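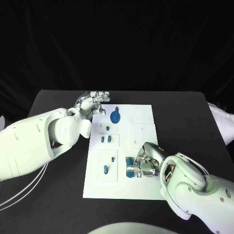 Small parts leave home the moment you take them out of the bag. I have lost a shelf pin on a bare table with the door shut, and I have found it three weeks later inside a shoe. What cured me, mostly, was giving the parts a board of their own to sit on while I work. A plain white board on a dark gray tabletop will do it, with blue parts if you get any say in the color, because your eye goes straight to them and they can't pass themselves off as the table. Mine at home is a leftover shelf from a Culon bookcase, white on one side and regrettable on the other.

These are the habits that have stuck. The ones that didn't stick, such as labeling every screw with masking tape, I leave to stronger people.

Pick a board before you open anything

The board should be bigger than you think and smaller than the table. You want a strip of clear table on every side for the manual, the coffee and the elbow. If the board runs right up to the table edge, things roll off it just as they would have rolled off the table, and you've gained a piece of wood.

Matte beats glossy. A glossy board under a ceiling light turns every small part into a bright smear after dark, and after dark is when all flat-pack furniture gets built. If glossy is what you have, go over it lightly with 400 grit paper. I tried 200 first and ended up with something that sheds.

Draw around things

Set each part down where you want it to live and trace around it with a pencil. Go around twice. It looks fussy and takes less time than hunting for one washer.

The outline does a different job from a label. A label says what ought to be there, and you have to read it. An empty circle tells you from across the room that something round is missing, and you can start being annoyed right away.

Leave a finger's width between outlines. I packed mine in tight the first time, very pleased with myself, and then couldn't pick up one part without shoving its neighbor into the next county.

For anything you take apart more than once a year (the vacuum head, the sewing machine, the coffee grinder that screams), make a proper printed sheet. Put the parts straight on the copier glass, print at full size, and glue the sheet to the board. Check the setting that says "fit to page." It is always on. My first sheet for the Caruso grinder came out slightly small, and for a whole winter I believed the parts had swollen.

Seat the big round piece first

Nearly every kit has one part that everything else depends on. Wheels, pulleys, dials, knobs: it's usually the round one. Put it in its spot before you touch the pegs. It gives you a fixed point, and you can tell top from bottom at a glance when the board gets turned around, which it will.

Round things also roll. A disc lying flat behaves itself. A disc on its edge is already on its way to the stove.

Pegs go in last, one at a time

Pick up one peg. Put it where it goes. Pick up the next. I know you can hold 4 in your palm and feed them out with your thumb like a bank teller. So can I, right up until the phone rings.

Hold a peg by its upper end and come straight down. If you come in at a slant it'll catch on the rim of the hole and you'll push harder, and then you will own a slightly shorter peg. When it won't go, lift it clear, turn it a little and try again. Hovering for a second over the hole before you commit looks silly and saves a good deal of language.

A faint ring printed on the board, to the right of the blue pulley-like piece in the next picture, marks an empty spot. That's as loud as an outline needs to be. Heavy black marker is harder to ignore, but it also hides dark screws beautifully.

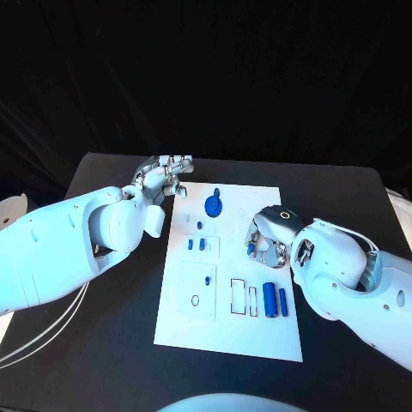 Hang something dark behind the table

Plain black cloth, the cheaper the better. Mine is a curtain from the Vellcombe remnant bin that was never going to see a window. It gives your eyes nothing to wander off to, and if it hangs down past the back of the table it stops anything that skids that way. Parts land at the foot of the cloth in place of the gap behind the radiator, where I assume there is now enough hardware for a second bookcase.

Wash it before first use or your blue parts will be blue and fuzzy.

Putting it all away

Parts go back on their outlines before they go in the box. Every time, even when you're tired. If an outline is empty, look for the part now, on your knees, with a flashlight held flat to the floor so the small stuff throws a shadow.

Then box it. I use the shallow Brarport trays with the snap lids. The deep ones hold more, and so does a landfill. One project to a tray, with the outline sheet folded on top so it's the first thing out next time.

Spares get a jar. One jar. I tipped mine out on 22nd November to sort it and counted 257 pieces, of which I could name perhaps a dozen. I put them all back.

A few leftovers

Felt under the board keeps it from creeping. So does a damp dishcloth, if you don't mind a damp table.

Magnets are wonderful for screws and useless for plastic. I mention it for anyone who has also stood there waving one over a blue peg.

If a kit comes with two identical bags, open one.

Rub out old pencil outlines with a dry melamine sponge before you start the next project. Two layers of outlines is a maze, and the cat will want to walk on it either way.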